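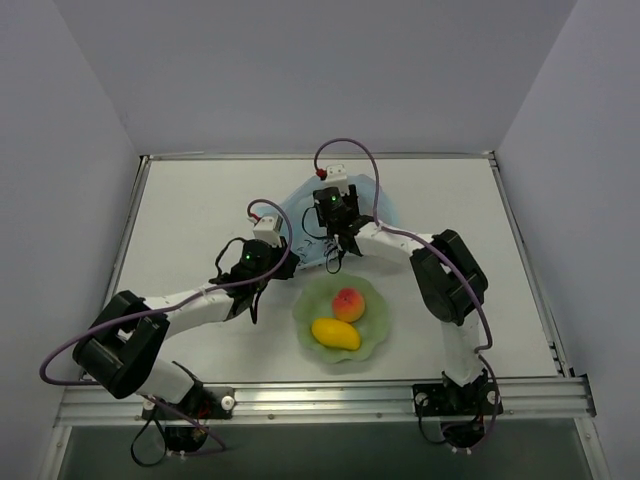

According to Hopkin, you can't call it a dataset until a stranger could use it without emailing you. Fair! I had that in my head all semester while I worked on Condireo, my two-arm project at Virnevport. The goal was to collect enough examples of me driving both arms by hand so Uta (our little policy network) could learn to copy me around fruit and thin plastic.

I started in March and logged 76 episodes, each around 30 seconds. I threw out 17 – mostly late starts, plus a few where I forgot to save the right arm's joint angles (ugh). I also nudged the peach and the mango to new spots between takes so Uta wouldn't just memorize one layout.

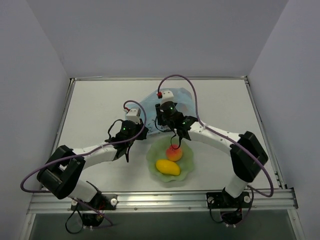
Why not keep the bad episodes too? Uta copies everything it gets, my hesitations included, so I moved those to a separate folder for later.

Next up is training with 4 different seeds and seeing how much they disagree. I still need to fix the timestamps on the wrist cameras first.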